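Getting crumbs out of a fuzzy blanket

Quick one, posting before dinner. Snack bag splits, crumbs go right down into the pile. Do NOT rub. Rubbing just pushes them deeper and the fibers close over.

What you need: a dustpan, plastic is best. A soft brush. Tape. Vacuum if you have one with a hose.

First, move the food. Sounds dumb but I skipped it once and had to start over. Seal the bag or put it in another bag. Pens and anything small go off the blanket too, they roll into the folds and then into the vacuum. 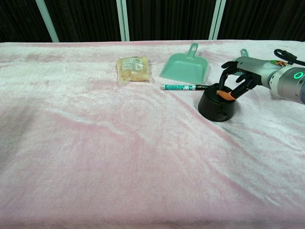

Next lay the blanket flat on a table. Smooth the big wrinkles with your palm, little ripples are fine. Set the dustpan down with the wide edge tight against the fabric and brush toward it, short strokes, one direction only. Then turn and go across the pile. You'll get more the second way than teh first.

Crumbs still stuck? Tape around your hand, sticky side out, pat pat pat. Dont drag it, it pulls fuzz.

Then shake it outside. Two people is easier. Vacuum on the lowest setting, hose only, no spinning brush.

Washing: cold, gentle, no softener. My Zekis throw took 38 minutes on the short cycle and came out fine. Low heat or line dry, high heat makes the pile go crunchy and it never really comes back.

Greasy crumbs (chips, fried noodles) need a dab of dish soap before the wash. Let it sit, blot, then wash as usual.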